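# Chapter 4: Discrete Inputs and Outputs

A programmable controller knows about the world only through its terminals. Everything that we did in the previous chapter with contacts, coils and timers happened inside the memory, where a bit is either 0 or 1 and it costs nothing to change it. In this chapter we go out to the wires. The student will learn how a voltage on a screw terminal becomes a bit, how a bit becomes a current through a load, and why the same program can behave well with one module and badly with another.

The word *discrete* means that the signal has two permitted states. A push button, a float switch, a proximity sensor and a door contact are discrete devices. A thermocouple is not, and it must wait for Chapter 7. Many everyday objects can be sorted in the same manner if we ask a question with only two answers, for example whether a utensil is in its holder or out of it, and the designer's first job is to find such questions in the process.
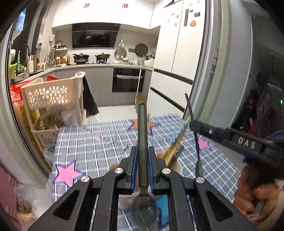
## 4.1 What you should know before you start

You should be able to read a simple ladder rung and to follow the scan cycle (read inputs, solve logic, write outputs). You should also be comfortable with Ohm's law. If you are not sure of the scan cycle, please return to Section 3.2, as the discussion of response time in this chapter depends on it heavily.

For the laboratory work we assume the Umex training panel, with a 24 VDC supply and one combination module. Other panels will do, but the terminal numbers in the figures will then be different.

## 4.2 Sinking and sourcing

This is the subject that causes the most wiring mistakes among beginners, and I will ask you to read it slowly.

A direct current needs a complete path. It leaves the positive side of the supply, goes through the device and the module, and comes back to the negative side. A device is called *sourcing* when it delivers current to the other one, and *sinking* when it receives current and passes it on to the common. The two words describe a position in the circuit. They say nothing about quality or price.

The rule for connection is short:

1. A sourcing sensor (PNP) goes to a sinking input.
2. A sinking sensor (NPN) goes to a sourcing input.
3. A mechanical switch may be used with either, because it has no preferred direction of current.
4. Sensors of both types should not share one common terminal. Before any wire is connected, write the type of every sensor in the terminal list, and let the other person at the bench check it.

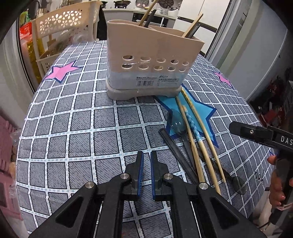

## 4.3 Case: the packing line at Komness

Through this chapter we shall use one plant for our examples. The Komness line packs kitchen goods in cartons. It was first wired with relays only, and later it received a controller with 276 discrete points. Of these, 82 are outputs, and the remainder are inputs or spares.

The contractor, Watance, replaced the relay cabinet in May, during the yearly stop. The old cabinet had 299 terminals, and the labels on several of them did not agree with the drawings. The fitters therefore tested every field wire with a meter before they moved it to the new rail. This work was slow. It also revealed two sensors of the sinking type in a group where all others were sourcing. In the relay cabinet both had their own small interposing relay, so the difference had never mattered. On the new module, with its shared common, these two inputs would have remained off permanently.

We shall return to these two sensors in Exercise 4.6, where you are asked to propose a repair and to draw it.

The second lesson from Komness concerns names. In the old drawings an input was called by its terminal number only. Watance gave to each point a tag with the device, the location and the normal state, and the same tag appears in the program, on the wire and in the maintenance book.

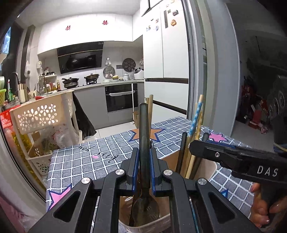

It may look like a lot of writing for a limit switch. However, when a fault happens in the night shift, the technician has to go from a line in the program to one wire in the cabinet, and a consistent tag lets her do that without opening three different documents. The Carrilho method of tagging, explained in Appendix B, is the one we follow in this book. Your instructor may prefer another, and there is no harm in this as long as you keep to it from the first drawing to the last.

## 4.4 Relay outputs

A relay output is a true contact. It does not care about polarity, it can switch alternating or direct current, and it isolates the load from the controller. In exchange it is slow, and it wears. The life of the contact depends on the load current and on the type of load, and an inductive load such as a solenoid valve is the hardest case. When the coil of the valve is switched off, its stored energy appears as a high voltage across the opening contact, and this produces an arc.

For a DC coil we place a diode in parallel with the load, with the cathode on the positive side.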